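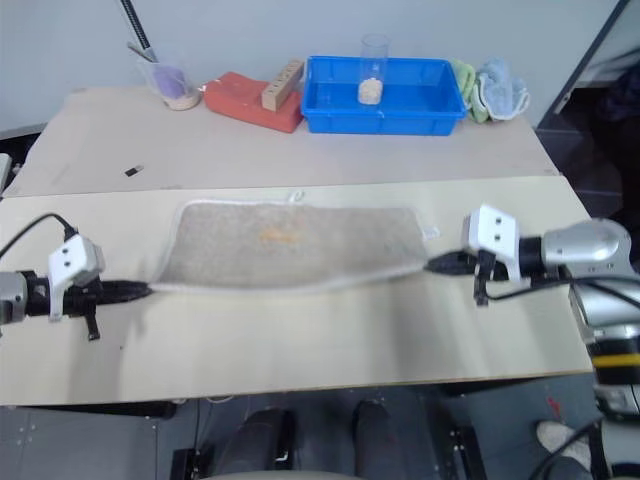
Both grippers on the towel corners, bottom edge sagging between them

Forum > Manipulation > Bimanual control

tetex_rig
Working on towel folding with two arms. Grasping the corners is fine now. My trouble is the stretch step. I command a fixed distance between the grippers from the towel width that perception gives me, and the width is off by up to 11 mm. Too wide and a corner slips out of the jaws. Too narrow and the fold line comes out crooked. Control loop is 300 Hz, policy runs on top of it. How are people doing this step?

Khurana37
Don't command a distance. Move the arms apart slowly and stop on force. We estimate it from joint torques and low-pass it. Works on any towel size and you can drop the width estimate.

prekau
I disagree with dropping it. Joint torque estimates on our arms are noisy enough that a light towel disappears in them. Cables dragging on the wrist give you more signal than the cloth does. We kept vision and looked at the sag of the bottom edge instead. Fit a curve, pull until it's flat enough.

Khurana37
Did you calibrate with the cables on? Ours was useless until we did that.

prekau
Yes. It helped when the arms were in one pose and not in the others.

tetex_rig
The sag idea is interesting, you can see the arc in my picture. My segmentation might be a problem though. Towel is greyish beige and the board under it is pale wood, and the shadow gets labeled as towel along the bottom.

lodberg_m
Same issue here. Depth fixed most of the shadow errors for me. Also use the border of the towel, it's thicker and a bit lighter than the rest.

Khurana37
Still think you're adding a camera problem to fix a force problem.

tetex_rig
I'll log torques and sag together over 26 pulls and post the plots. Does anyone have a filter cutoff to start from?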